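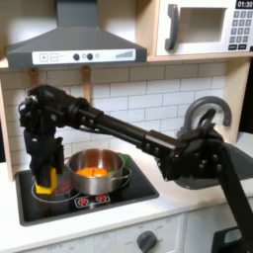 Toy kitchen, the pot and cooktop

Print this message | E-mail this message

From: Kaede Ueda
To: Hendholm parents list

Quick one, typing on the bus. Toy swap still on for March, doors at 9.
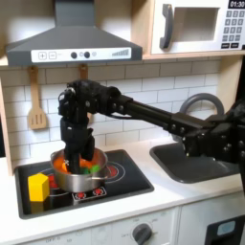
RE: WHAT TO BRING

> Is there a limit per family? We have a LOT of puzzles.

20 items each. Puzzles ok if complete, tape teh box shut please. Last year we had almost 200 things by noon
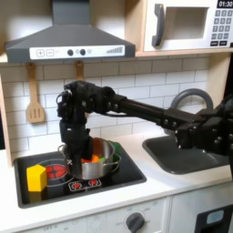

and no tables left, so bring a blanket. No car seats. Park behind Quiambao, not the bakery lot. Brurnik bins at the door for leftovers.

Kaede
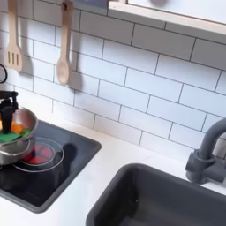
Spatula and spoon on the tile wall

Contact list owner | Copyright Hendholm Parents | Back to top

Recent messages:
Dillovine bus change
Lost mitten, gray
Re: Re: snack rota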